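Baskets on the Hall Table: Notes on a Household Arrangement

Posted 3 May 2019
Filed under: Household, Storage

Readers of this blog will recall that in March the household at Lirton undertook a review of its small storage. The present post sets out the part of that review which concerned open baskets, and in particular the woven plastic rattan kind now used on the hall table and in two other rooms. Several readers have asked for particulars, and it seemed preferable to put them in one place.

The position before March was unsatisfactory. Post, keys, gloves, spare batteries and the dog's lead were kept in a shallow china bowl which had been a wedding present and which was never intended for the purpose. Items placed in the bowl were regularly lost beneath other items. A library card was missing for the greater part of the winter and was recovered from under a packet of seeds. The bowl has since been returned to the dining room, where it holds fruit.

Three types of container were considered. The first was a lidded wooden box belonging to my aunt, Peninah Mutiso, who kindly offered it on loan. It is a handsome piece, but members of the household were found to place things on the lid and leave the inside unused. The second was a wire tray. This was adequate for letters and unsuitable for anything small, as coins and drawing pins fell through it. The third was a rectangular basket in woven plastic rattan, dark brown, with a thick braided rim. This was adopted.

The reasons for the choice may be of use to others. A rectangular basket stands neatly against a wall, where a round one leaves corners in which dust gathers. The woven plastic may be wiped with a damp cloth, and natural rattan requires rather more care in a hall where wet umbrellas are put down. The rim is comfortable to hold when the basket is carried to another room. Dark brown was preferred to white on the grounds that it does not show marks from newsprint. My husband, Mutua Koech, would have preferred grey, and his view has been noted.

The basket was bought from Nyamweya, a homeware shop near the bus station, at a price of 470 shillings. The same shop had a larger version at 1,860 shillings, intended for blankets, and this was judged too deep for the purpose. A matching set was also on display at 2,470 shillings. It was not purchased, although it remains under discussion.

Rules for the hall basket

The following arrangements have been in force since the second week of March and have been found workable.

The basket is for things that leave the house or have just entered it. It is not for things awaiting repair.

Letters are to be opened before they are put in. Unopened letters stay on the mat.

Keys go at the left-hand end.

The basket is emptied completely on Sunday evening. Anything unclaimed is taken to the room of the person most likely to own it.

The last of these has proved the most important. In the first fortnight the Sunday emptying was omitted, and by the end of that period the contents had risen above the rim and included a bicycle pump. Once the emptying was restored there was no further difficulty. I would advise any household considering a similar scheme to settle the day of emptying first and to buy the basket afterwards.

Cleaning

Dust settles between the strands and is not easily removed with a cloth alone. A dry pastry brush, kept for this use only, is effective on the inner floor and along the braid. Following this, the basket may be washed in lukewarm water with a small quantity of washing-up liquid, rinsed, and stood upside down on a towel. It should not be placed against a radiator. A similar basket belonging to our neighbour, Mr Lodhi, was dried in that manner and no longer sits flat.

A basket with a rough base may scratch a pale tabletop, particularly if it is dragged. A piece of felt cut slightly smaller than the base will prevent this. Felt has been fitted at Lirton with four stitches of brown thread, one at each corner, passed through the weave.

Other rooms

A second basket has been placed in the bathroom for flannels, and a third in the kitchen for onions and garlic. The kitchen basket is the least successful of the three. Onion skins work their way into the weave and must be shaken out over the bin. Kanini Rweyemamu, who wrote to me following the last post, recommends lining such a basket with a sheet of brown paper and changing it monthly. This has been tried for one week and the early results are favourable. A further note will appear when the paper has been changed at least once.

Correspondence on the subject of linen cupboards has been received and will be answered in the next post.

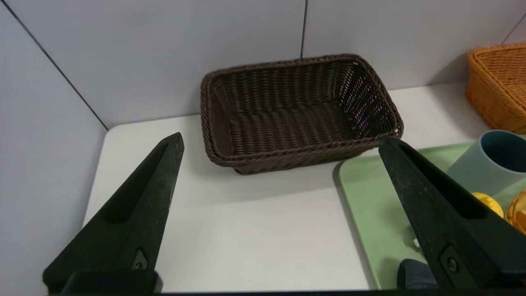 What can be used to line a woven basket so that small items do not catch in the weave?

A piece of cotton cloth cut a little larger than the base and folded up at the sides is sufficient for most purposes, and it can be taken out and washed with the tea towels.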